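3.2 Turnout and vote transfers in the second round

Clunotitz council by-election, two rounds. First round in April, run-off later, dates per the district notice. Register of 872 voters for the ward, which is small even by local standards. Results below use the printed tallies, not the web version (the web version was revised and we could not find out when).

The leading candidate in round one fell short of a majority. So, run-off. Standard rule: the top 2 go through, everyone else is dropped. What we wanted to know is where the dropped candidates' voters went. Ballots are secret, obviously, so we rely on a short household survey plus the street-level counts. Survey was done at the door and, where people agreed, inside the home. Refusals were not replaced.

The survey form had 27 items. Most were dropped from the analysis, either too many blanks or the wording was bad (see Appendix B). We kept first-round choice, second-round choice, how the person got to the polling place, and who else in the house voted. Second-round choice was asked last. Should of been asked earlier, a number of people had stopped by then.
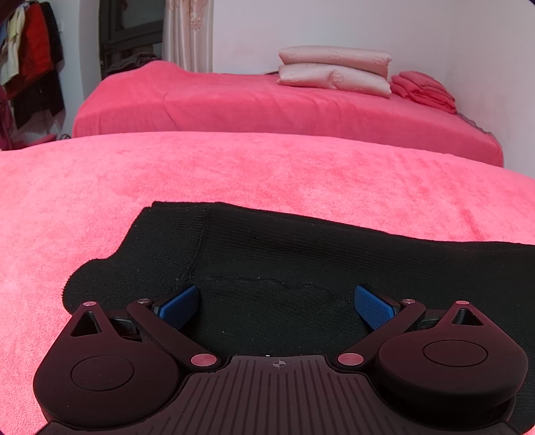

Figure 2. Black knit sock on a pink blanket, with a second bed and two stacked pillows behind.

Transfers were not even. Voters who had backed Rutkowska in round one split between both finalists, and a fair share stayed home. Voters for the Ollow list moved almost as a block. We did not expect that, the list gave no endorsment. One reading is that the list's voters were already close to the eventual winner on the road question, and the list label meant little to them. Another is plain geography: the list's support sits on the same few streets as the winner's. We can't separate these with the data at hand.

Staying home matters more than switching. Streets with the biggest fall in turnout are also the ones where the runner-up did best in round one. Same pattern as Szczepańska found in Zarirura, though her ward was larger and had postal voting. Aleksandra Szczepańska kindly shared her coding sheet, and we used it with minor changes (codes for "can't recall" and "won't say" merged).

Some limits. Recall of first-round choice is shaky, people tend to remember voting for the winner. No weighting applied. Households counted once even where several adults answered, with the first completed form used. Tables by street are in Appendix C, small streets combined so that no single household can be picked out. Register figures as of 2021-07-09.

3.3 Campaign contact

Contact was coded as door, phone, leaflet or none. Leaflets are over-reported, we think, as both finalists used the same printer and very similar colors. Door contact is the more reliable measure and is the one carried into the models in Section 4.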